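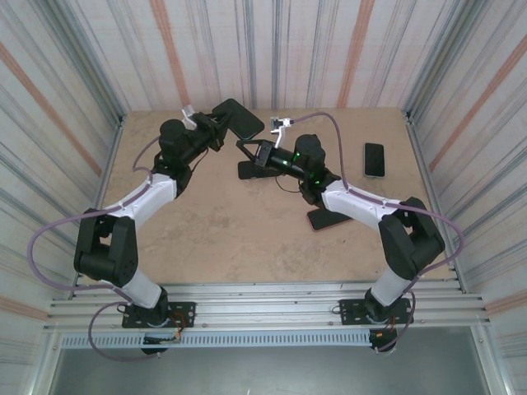
About Unditz

Hello, and thanks for clicking on the page people usually skip! I'm the one who answers the emails at Unditz, and I'm also the one who started it, at a kitchen table in Pakberg with a shoebox of old phones I couldn't bring myself to throw out. I had 13 of them. Some were mine, some had been handed to me by relations who'd upgraded and thought I might "do something" with them, and most of them needed very little to be useful again.

So that's what we do. We buy in used smartphones and cases, look them over properly, clean them up and sell them on at a price that doesn't make you wince. We moved out of the kitchen and into a unit on Farkas Lane in January, and by the end of that first year we'd sold our first 1,000 phones. I still have the packing slip from the last one pinned up over my desk.

What we sell

Smartphones, mainly, and lots of them are black (people do love a black phone). Then there are the cases, which I have a bit of a weakness for. I know a case is only a bit of kit to stop your screen going the way of your last one, but a nice colour cheers me up every time I pick up my phone, and I've got more of them at home than I'd like my other half to know about.
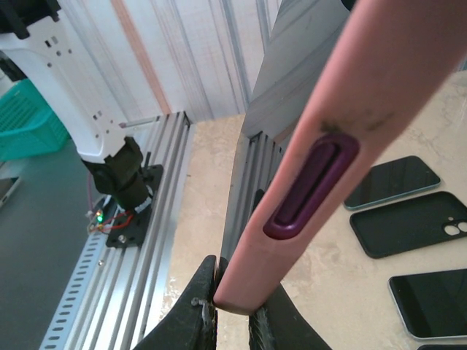
Used cases do pick up marks, and the pale and pinky ones are the worst for it. Denim rubs off on them, and so does whatever lives at the bottom of a handbag. Most of it will come away with a soft cloth and a drop of washing-up liquid. If a mark won't shift, we say so in the listing and knock a bit off the price, and I'd much sooner you grumbled at me before you bought it than after.

How we check a phone

Every phone gets the same going-over, and there are 17 things on our sheet. Screen, buttons, charging port, speaker, both cameras, the edges where the knocks always show first, and so on down to whether the SIM tray slides out without a fight. We turn each one over and look at it from every side – fingerprints hide a surprising number of scratches, so it gets a wipe first and another one at the end.

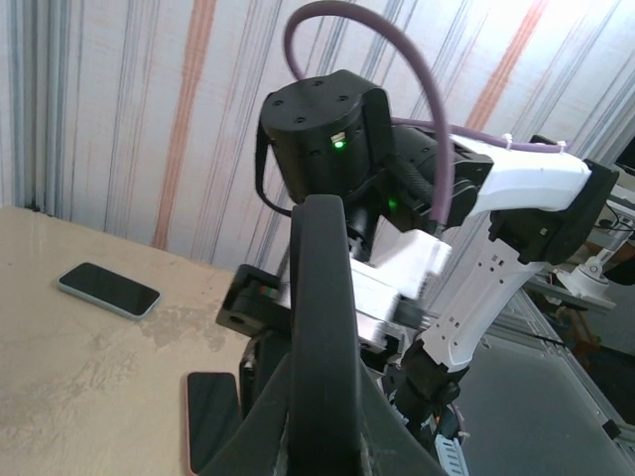

The Kinard box

This is our swap scheme and I'm very fond of it. Send us an old phone, working or not, and we'll take its value off your next one. You get a Kinard box in the post with the padding already cut to shape and a return label inside the lid. We've had 3,000 of them back so far, one with a half-eaten packet of mints in it – thank you, whoever you were.
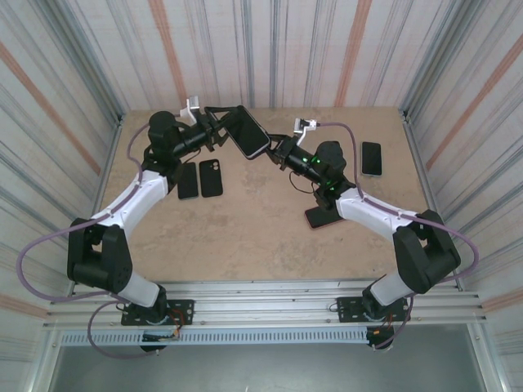 A black phone with a thin silver-grey edge.

Come and say hello

Our counter on Farkas Lane is open most mornings, and you're welcome to bring in a phone and ask what it's worth. Please take your SIM out first, and back up your photos! If you can't get to Pakberg, drop me a line through the contact form and I'll get back to you, usually the same day.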